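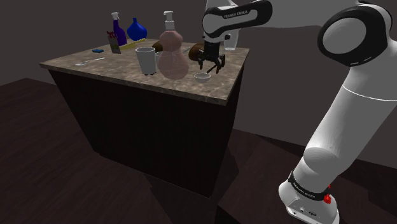

Why did the Vallen school budget meeting last longer than the school play?
Because the district had to explain how a budget could grow while the tax rate stayed put, and it took 6 slides and a great deal of water to do it.

Student project report: Following the money in the Vallen school district
Local Government module, submitted Mar 22, 2023

What we set out to do

Our group was asked to pick a public decision and follow it from first draft to final vote. Other groups chose the bypass and the swimming pool. We chose the school budget, mainly because we were away when the bypass was handed out.

The final vote isn't until April, so this report stops short of the ending. We have read the draft budget, sat through two public meetings, and put a short survey to parents at the Tullik and Dusau primary schools. We delivered 200 survey forms. The ones that came back were filled in by people with strong views, which we suppose is how surveys work when you leave them in a tray by a door.

What the draft says

The draft keeps the tax rate where it is. The district can do this partly by using money left over from last year, and partly by putting off the new roof at Dusau. The roof has been put off before. It has its own line in the budget, and we grew rather fond of it.

Most of the spending goes on staff, as it does nearly everywhere. Buses come next. After that the lines get small quickly, and this is where the arguments were. The largest part of the budget went by at the first meeting without a single question. A line of 3,000 for replacing music stands was discussed until the room got cold.

We don't think this is foolish. Anyone can picture a music stand. It's much harder to picture pension payments, and the draft gives you no help.

The Kanagaratnam report

The district paid an outside firm, Kanagaratnam, to look at whether the Tullik and Dusau bus routes could be joined. The firm said they could, provided the Dusau children were willing to get up earlier. Parents at the second meeting were not willing on their behalf.

The saving on offer was 2,000 a year. One parent asked what the report itself had cost. The board promised to reply in writing, and we have asked for a copy of the reply. We are still waiting, but we have been told that our request was received — twice.

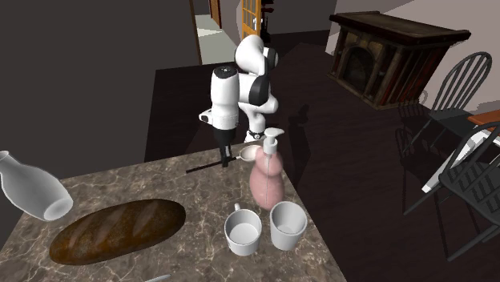 What parents told us

Nearly all the replies supported keeping the tax rate flat. Nearly all of them also asked for something that would cost money: smaller classes, a later bus, hot lunches at Tullik, the roof. Several people asked for all four and underlined "no increase" as well.

When we wrote the survey we put the tax question on the front and the spending question on the back. We now think that was a mistake. If we did it again, we would put them side by side and ask people to choose.

Problems with our work

We relied too much on the two meetings, where the same few people did most of the talking. We didn't get any answers from residents without children, who pay the tax as well. Our first chart added the bus money in twice, and for most of one afternoon we believed we had found a scandal.

What is left to do

We will go to the April vote and add a page on the result. We also want to compare the draft with last year's budget line by line, beginning with the roof.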